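**December 2021 – Clusten cell, bench notes**

Went through the log for the sorting cell this morning with a big mug of coffee. It shows 1,603 picks against the 2,000 we promised Isetti, so we're behind, but I'm happier than I expected to be! The folks on the packing bench have started asking when they can hand over the small parts for good, and that's a long way from the worried faces we had when the crates came in.
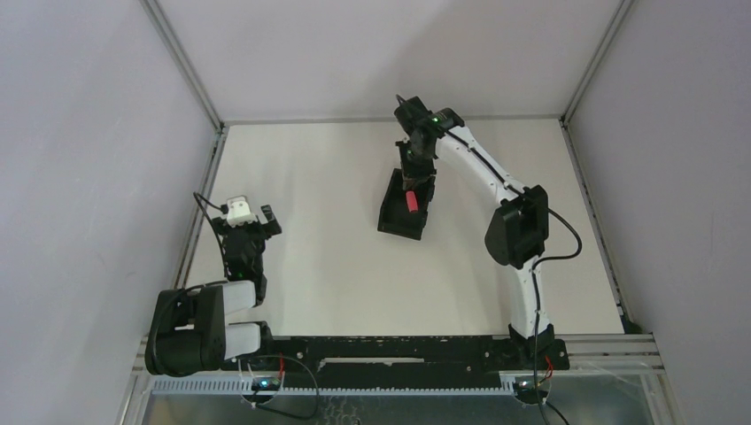
*Right arm over the black tray with the red part, left arm off to the side.*

What changes for people is mostly the middle of the shift. Two of the packers now load trays and clear faults, and they like getting off their feet – though one told me she misses the chatting, and I've been thinking about that ever since. Gulell moved their stools closer together, a small thing but a kind one.

Still to do: write the fault card in plain words (the Soliman one is all codes), and ask whether the bench can set its own tray order. Training hours for the loaders go on the January sheet. Batch 454 is still waiting on labels.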